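# Give Every Part Its Own Tray

I have one strong opinion about workbenches and I'll defend it to anybody who'll stand still long enough: buy more trays.
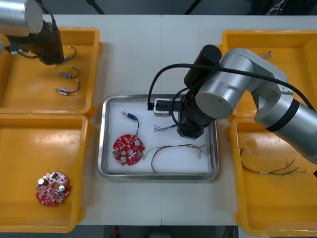
*Yellow trays around the outside, steel one in the middle with a sheet of paper in it.*

Solenoids in one tray, a round red board in another, and the two you're working on now in the steel tray, on clean white paper. I could look at a layout like that all day (my family would tell you I do).

For years I was a drawer person. I had a gray Vudier cabinet with tiny drawers, every one labeled, and I was so proud of it! But a drawer is where a part goes to be forgotten. I'd open one, take out a solenoid, set it down next to the screwdriver, and ten minutes later I'd be patting my pockets. Then a friend gave me a stack of 4 yellow Grarlow trays from a shop that was closing, and the cabinet has been holding up a fern since June.

Part of it is the lip. Anything small and round wants to roll, and a raised edge ends the conversation. Part of it is the color too – silver parts on bright yellow, you just see them. I've heard people say gray looks more professional. Fine, go find a silver plunger on gray under a bad lamp and call me when you're done.

And please, line the middle tray with paper. Steel is slick and shiny and throws the light right back at you, and a plain white sheet fixes both. You can write on it as well. Mine usually has arrows, a phone number and a coffee ring.

The thing I'll get letters about is leaving space. A big tray with one little board in it drives some folks nuts, and I know they're itching to drop the spare screws in there. Don't! Solenoids are bad enough with their own kind, those thin looped wires grab each other the second you turn around. Put them in with boards and you'll spend your evening untangling, and sooner or later you'll bend something you can't bend back.

White table, yes. Scuffed trays, also yes, I trust a scuffed tray more than a new one. As for the fancy Pover organizers with the snap-in dividers, I've tried two and the dividers are never where I want them. They're under the bench now if anyone would like them.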